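4.2 How people talk about the tablecloth

I went into the Ullby interviews wanting to talk about curtains. That was the plan, anyway, and my notes from the first week are all curtains (hems, linings, who washes them and how often). But people kept steering me back to the table, and after a while I gave up and let them. Of the 204 households in the sample, 30 agreed to a second, longer visit, and those are the ones I lean on here.

What struck me most was how loosely people use the word "good." A good cloth could be one that came from a grandmother, or one bought last October at Zitwood because the old one had a burn in it. Hideaki Shibata, who coded the transcripts with me, wanted to split these into separate categories, and we argued over it for most of a month! I still think he was half right. We ended up with 3 codes (inherited, bought for guests, bought for every day) and let them overlap, which made the tables messier but kept us closer to what people told us.

Fringe came up far more than I'd guessed. Some people love it, some say it catches on everything, and a few managed to say both in one breath. Plain cloths in pale colors, fringed at the sides as in Figure 3, drew the longest answers, mostly about stains and whether a cloth you worry about is still a cloth you use.

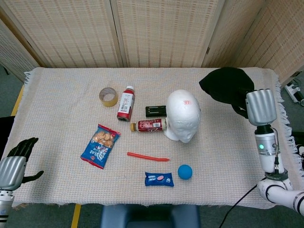 Figure 3. Pale beige woven tablecloth with loose fringe at the left and right edges.

Berchtold's older survey treats this worry as a matter of cost. I don't see that in our material. Several people fretted hardest over cloths they'd paid next to nothing for, and I come back to them in 4.3.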